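Branora Merchants Association
Minutes of the General Meeting, Sep 21, 2023

Print this page | E-mail this page

The meeting opened with a quorum present. Minutes of the last meeting were approved with one correction: the Layug Street parking count is 178 spaces.

1. Sidewalk permits. The town has moved the renewal deadline to November. Members with tables outside should use the new form. The old one will be sent back.

2. Dessert Week. Bamar Bakery and Plitard Cafe will both take part again. The window display budget was set at $800.
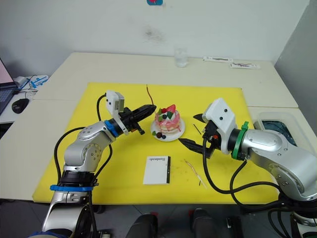
Members asked if the money could also cover printed maps. It was agreed that maps will be paid for from the general fund, which stands at $3,707. Motion carried, 3 opposed.

3. Street lights. Two lights on the north side of Layug Street are still out. The secretary will write to the town again.

4. Menu cards. Wording was approved as read. Prices will be left off, and each shop will add its own.

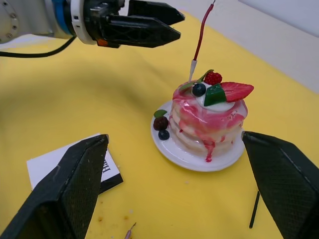 Pancake stack with pink-red glaze, display piece (item 4).

5. Other business. Snow removal bids were held over to the November meeting.

Adjourned.

Last updated: after approval by members
Shares: 3 | Comments: 0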